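I have kept a little money at the same bank in Enwood since I was 7, and I still like the place, I really do. But when a cousin's account was frozen over a transfer of $100, I started reading the fine print (all of it, over a whole pot of tea!).
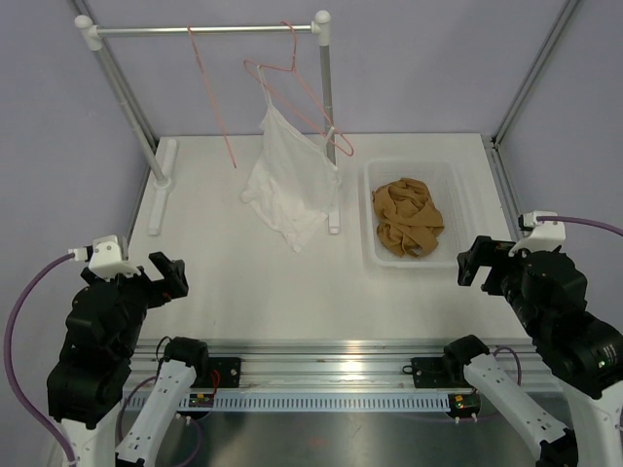 How long can a bank hold your money without telling you why? Far longer than most of us would guess, and she waited 4 months.

I think a letter and a phone number are the least we're owed, and I'd say so to any banker in town.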